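傍聴席の椅子は思ったより柔らかい

2026年3月27日

2月に続いて、また地裁に行ってきた。有給を使って他人の裁判を見に行くと言うと、たいていの人は少し間をおいてから「社会派だね」と言う。社会派ではない。先月たまたま見た初公判の続きが気になって、連ドラの第2話を待つ気持ちで待っていただけである。

事件は業務上横領。厨房機器の輸入会社Disariで営業をしていたアビリオ・キンタナ(Abilio Quintana)という人が、倉庫にあった業務用コーヒーミルを帳簿の上で「破損廃棄」にして、実物は知り合いの店に流していた、というのが検察の言い分だ。台数は163台。ミルはThorlaciusというメーカーのもので、喫茶店をやっている友人に聞いたら「あれは重いよ」としか教えてくれなかった。値段を聞いたつもりだったのだが。

163台の破損廃棄に誰も首をかしげなかったDisariという会社のほうに、私はどうしても興味が向いてしまう。コーヒーミルが次々に壊れていく倉庫。地盤が悪いとか、そういう話になりそうなものだ。

手荷物検査を通り、エレベーターを待つ。前回は途中で財布の小銭が気になって外したベルトを忘れかけたので、今回は最初からゴムのズボンで行った。検査の人には何の感銘も与えなかった。

法廷の前には開廷表が貼ってある。先月は満席だったのに、この日は傍聴人が私のほかにスーツの男性と、文庫本を持ったおばあさんだけ。おばあさんは先月もいた。目が合うと小さくうなずいてくれたので、私もうなずき返した。常連と認められたのだと思いたい。
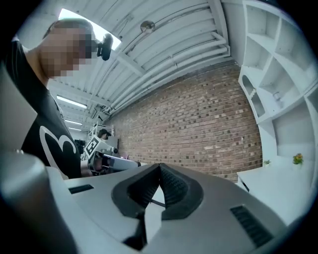

グリッパーの向こうに、前かがみの人。

この日は証人尋問で、Disariの元同僚が呼ばれていた。宣誓書を読み上げる声が震えていて、こちらまで手に汗をかく。ところが検察官の最初の質問が「廃棄伝票は何色でしたか」だったので、法廷の空気は一気に総務部になった。

答えは「桃色です」。それから延々と桃色の伝票の話が続く。控えは誰が持つのか。ハンコはどこに押すのか。課長が不在のときはどうするのか(引き出しにハンコが入っているので自分で押す、とのこと)。ドラマの法廷なら誰かが机を叩くころに、本物の法廷では課長の引き出しに鍵があったかどうかを確かめている。鍵はなかった。

弁護側の反対尋問は短かった。返品の山を片付けるためにとりあえず廃棄扱いにする習慣が、営業部全体にあったのではないか、という筋である。証人は長く黙ってから「あったかもしれません」と答えた。裁判長が「かもしれない、というのは」と聞くと、「ありました」になった。この裁判長は声を荒らげないのに、聞かれたほうが勝手に背筋を伸ばす。うちの部長にも研修を受けさせたい。

もうひとつ、Inlowという運送会社の配送記録も話題になった。証拠の番号が枝番つきで読み上げられるのだが、傍聴席には紙が配られないので「甲17号証の2枚目、下から4行目をご覧ください」と言われても、ご覧になれない。みんなが一斉に紙をめくる音だけを聞いている。鍋料理の店で、隣の席の鍋が煮える音を聞いているのに近い。

キンタナさん本人は、ずっと前を向いて座っていた。争っているのは台数と、最初から売るつもりだったのかどうかで、流したこと自体はいくらか認めているらしい。先月の罪状認否がそういう言い方だったと思うが、メモの字が汚くて自信がない。判決が出たわけではないので、有罪だの無罪だのをここで書くのはやめておく。書いたところで私の見立ては当たらない。前に見た別の事件では、証人の眼鏡が立派だというだけで信用しかけた。

休廷の間に地下の食堂へ行き、カレーを食べた。隣の卓では若い弁護士らしき二人連れが、Prumevgateという書類管理ソフトの悪口を小声で言い合っていた。検索が遅い、保存するとファイル名が変わる、担当者が電話に出ない。どんな仕事でも昼休みの話題はこれなのだなと、福神漬けを足しながら聞いていた。カレーは前回より少し辛かった。

戻ってからは次回期日の調整である。裁判長が日を挙げ、弁護人が手帳を見て「差し支えます」と言い、検察官が別の日を挙げ、今度は裁判長が差し支える。私はこの「差し支えます」が大好きで、さっそく翌日、会社の飲み会の誘いに使ってみた。「何に?」と聞かれて終わった。法曹資格がないと効かないらしい。

次は被告人質問だそうだ。有給の残りは13日。おばあさんが帰りがけに「次は混むわよ」と教えてくれたので、早めに並ぶつもりでいる。ベルトはしていかない。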